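Features > Workshop > Automation

News Features Reviews Back Issues Subscribe

Two grippers, one bin

Hortensia Cusi has a simple rule for buying a gripper: she won't trust a payload figure until the thing has spent a Tuesday picking out of her bins. At Mockus she has been comparing two of them on the same arm, the Ganon and the Skimavik. Each gets 90 tries per set of objects, with the same controller and the same camera position.

"Boxes are easy," she says. "Give me something bristly." 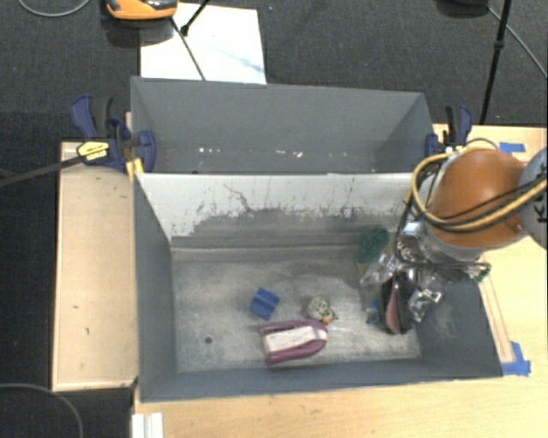 The arm at work over the near bin, with a green bristly piece close to the gripper and a blue block farther left.

The bins are clamped down because an arm that misjudges a wall will shove a loose one across the table. Cusi learned that at Gillumow, where she lost an afternoon of results to a bin that had crept sideways.

By October the log stood at 1826 picks. The Skimavik was ahead on flat items. The Ganon did better close to the walls -- its fingers are thinner -- but it dropped 32 objects on the way up. She wants new finger pads on it before the next set.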